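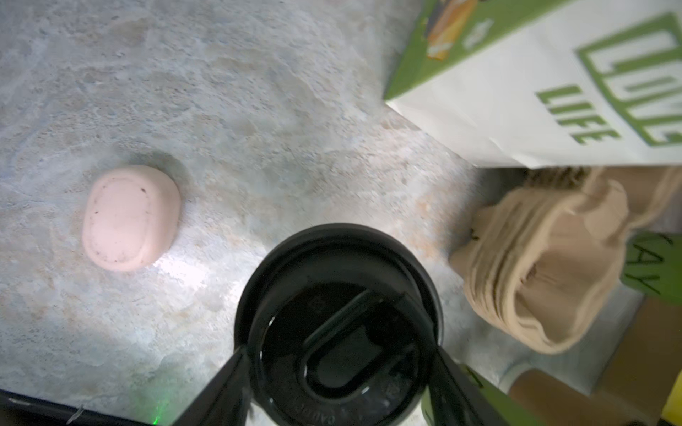

6 min read

Worktop dumping grounds: show us yours and tell us how you tamed it

Kitchens & Utility > General chat

shona_tm
Right, I'm starting this because my kitchen counter has become the place where everything in the house goes to live, and I have decided March is the month I sort it out. Picture at the top is the bit by the back door. Travel mug, the pink earbud case, a carton, a paper bag all scrunched up, cardboard behind it. And that's only one end!

I love this counter, I really do. It's the greyish stone-patterned one with the pale blue running through it and I waited ages for it. I'd like to see more of it. So what do people do with the small stuff that comes in with you at six in the evening? Trays? Hooks? A drawer? I want to hear all of it, the more detail the better.

Shona Te Moana, Nadthorpe

Keith Merrick
A tray! Trays changed my life, I will go on about trays to anyone. Get one with a lip, stick it at the end nearest the door, and the rule is that pocket things go in the tray and nowhere else. Keys, earbuds, bank card, the lot. When the tray's full you empty it. Mine is an old Bergmann baking tray with a tea towel folded in it so it doesn't clatter.

Lovely worktop by the way. I like the blue in it.

pearce_b
Going to disagree with Keith. A tray is a licence to dump. We had one for years and it was just a smaller mess with edges. What worked in our house was getting rid of the landing spot completely. Coat hook, bag on hook, earbuds stay in the bag, mug goes straight in the sink. Nothing touches the counter.

Keith Merrick
And when you want your earbuds you go and rummage in the bag?

pearce_b
Yes Keith. It takes four seconds.

Keith Merrick
You've not seen my bag.

Lenuța M
Hello Shona! I had exactly this and I got so into sorting it that my sister stopped ringing me. My main tip is to start with the paper. Bags, cardboard, cartons. All that is bulky and it makes the small things look worse than they are. I do mine while the kettle boils. Bags get flattened and go behind the bread bin, cardboard goes flat by the door, cartons rinsed and squashed with the top open. Then look at what's left and it's usually three or four things, and they all have a home already if you think about it.

The crumpled brown bag in your picture would be fine for another go, I think. I line the food caddy with mine, or ripen pears in them. Pears in a paper bag with a banana, two days, wonderful.

shona_tm
Lenuța, the pear thing! Doing that this week. I've been putting those bags straight in the recycling like a fool.

Brodie (pearce_b?), I admire it but there are 7 hooks in our hall and every one has three coats on it. Can't see the no-landing-spot thing surviving a school morning.

pearce_b
That's a coat problem then, start there. Different thread, and I have opinions.

piret.n
Can I put in a word for the travel mug? That's the one that gets me. It's too tall for most top racks, it never quite belongs in the cupboard with the normal mugs, and so it stands about on the side until morning and then you can't remember if you washed it. I gave mine a proper spot: top shelf, left of the glasses, upside down, lid off and next to it. Lid OFF is the important bit. The ones with a sliding tab like yours hold old coffee in the slot and they start to smell like a pond.

Take the slider out if it comes out. Hot water, a bit of bicarb, an old toothbrush, leave it an hour. I do this every couple of weeks and look forward to it more than I should.

Keith Merrick
Bicarb is good but denture tablets are better. One in the mug, one in a bowl with the lid. Try it, you'll be amazed at the colour of the water.

piret.n
Denture tablets leave a minty taste on rubber seals. I will not be moved on this.

Keith Merrick
Rinse it twice!

Lenuța M
I'm with Piret, I got mint in my tea for a week.

hobnob_38
Does anyone know if you can wipe an earbud case with vinegar? Mine is a pale one as well and it picks up every speck going. Shona's has a few on it too and I felt very seen.

piret.n
No vinegar near electrics please. Slightly damp microfibre cloth, shut case, then a dry one. For marks that won't shift I use a white pencil rubber, very gently, on the outside only. Try it on the underneath first. Cotton bud for the hinge.

shona_tm
Just tried the pencil rubber. Oh that is satisfying. Off to find other things to rub.

pearce_b
Don't use it on the worktop, if it's got any sort of shine you'll dull it.

shona_tm
Noted! What do people clean theirs with? I've been using washing up liquid and a cloth and wondering whether I'm missing out.

Lenuța M
Washing up liquid and a cloth is perfect. Dry it after with an old towel or you get smears on the pattern. I bought a bottle of the Niluvitz spray last year and it's nice enough but it did nothing the towel didn't. Lift things up, too, don't wipe round them. A mug with a damp bottom leaves a ring and you don't spot it on a mottled pattern till the light's low in the evening.

Keith Merrick
I use the Sukix cloths, the thick ones. They've done 38 washes, I keep a tally on the inside of the cupboard door, and still going.

pearce_b
Of course you do.

hobnob_38
One thing nobody has said: labels. I have a strip of tape on the front of each basket in the cupboard with the name of whoever's rubbish it is. Handwritten, big letters. The kids took to it straight away, my husband has needed longer.

shona_tm
We've a green label with black pen on it lurking over on the right there, so I'm part way to being a label person already. Love the basket idea. One each, and whatever's on the side at bedtime goes in your basket.

OK so the plan is: paper and card first while the kettle's on, mug on the top shelf with its lid off, a basket each, and a SMALL tray for a trial fortnight. Sorry Brodie.

pearce_b
You'll be back.

Keith Merrick
She'll be back with a second tray. Get one with handles, Shona, then you can carry the whole lot to the table when you're wiping down.

shona_tm
Ooh, handles.

695 views · 24 shares

Comments from readers

tinribs: Read this whole thing stood at my own counter with a mug on it. Washed the mug.

Maud_in_the_loft: Did the pears. Three days for mine but they were quite hard to begin with.

gravyboat: Team no tray. We moved the fruit bowl to the end by the door and there was no room left to dump anything.

Recent threads in Kitchens & Utility

Getting limescale off a kettle spout
Coats, hooks and a narrow hall
Is a bread bin worth the space?
3000 posts in "What's for tea tonight" and still going
Which drawer do your batteries live in?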